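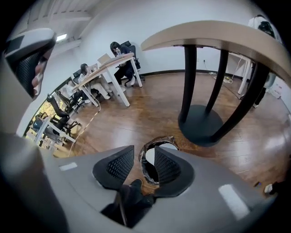 Brown at the edge, pale inside

Resting muffin batter overnight – does it do anything?

oatbin
Every blog I read now says you have to leave muffin batter in the fridge overnight to get bakery tops. I've done it twice and I'm not convinced. Same recipe both times (blueberry, buttermilk, the one from the Prestside mill flour bag), half baked right away and half left for 27 hours. The rested ones were a bit taller. My husband couldn't pick which was which with his eyes shut. Am I missing something or is this one of those things people repeat?

Lenni Halonen
You're missing the hot oven. Rest the batter, then start at 425 and drop it to 350 after five minutes. The rest lets the flour soak up the liquid so the batter holds its shape when the heat hits.

oatbin
I did use the hot start. On both halves.

Lenni Halonen
Then your baking powder is old.

crumbtray
If the powder was old the fresh batch would have been flat too, and she says they were close. I think most of the dome is how full you fill the cups. The bloggers rest the batter AND fill to the brim AND turn up the oven, then give all the credit to the fridge.

Reijo Mustonen
I ran the morning bake at a small place called Markon for a few years. We kept muffin batter cold overnight so there was something to scoop at 4 a.m. before the bread came out. It had nothing to do with height. It did scoop cleaner, and the berries stayed put better in the thick batter. I would do it again for that.

What powder is it, single or double acting? With single acting you lose a lot of lift by waiting.

oatbin
Double, it says so on the can. Opened in September.

saltandstir
I've rested mine for years and the difference is huge, sorry. Taller, better crumb, deeper flavor. Try it with bran muffins if you don't believe me.

crumbtray
Bran I'll give you, it drinks up liquid for hours. Have you ever baked your plain ones side by side though?

saltandstir
No, but I know what my muffins looked like before.

crumbtray
Right.

Lenni Halonen
There's an old thread on this with 293 replies and most of them agree with resting.

Reijo Mustonen
Most of them are also using different recipes. I read a good part of it once and gave up at the yogurt argument.

oatbin
OK, next try is one batch, no fridge, half the cups filled to the top and half to two thirds. Paper liners in all of them. If the full ones dome I'm going to stop planning breakfast a day ahead.

crumbtray
Leave empty cups between the full ones or the tops will run together. Mine needed 34 minutes filled that high, but my oven is slow.

oatbin
Will do. Buttermilk is on the list.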